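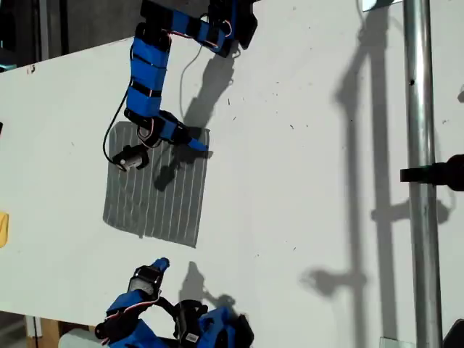

Cleaning and resealing a laminate benchtop

Laminate tolerates water on its face but not at its joins. Most swelling starts at the sink cut-out or the mitre, where the particleboard core is exposed behind a failed bead of silicone.

Routine cleaning
Dishwashing liquid in warm water, microfibre cloth, dry off afterwards. Cream cleansers dull a gloss finish and the damage is permanent. For tea and ink marks, lay a paste of bicarb and water over the stain for 2 minutes and wipe without scrubbing.

Replacing the bead
Cut out the old silicone with a plastic scraper. Wipe the join with methylated spirits and leave it for 60 minutes. Mask both sides, run a neutral-cure silicone, tool once, and pull the tape while the bead is still soft. Keep the tap off overnight.

Lifted edging
Warm the strip with an iron on low over baking paper, then press with a timber block until cool. This works only on pre-glued edging. Contact adhesive is needed for anything else.

Colour matching
Check the underside near the wall for a sheet number before ordering. Ours was Statau 349, since renumbered 106.

Ayman Cherkaoui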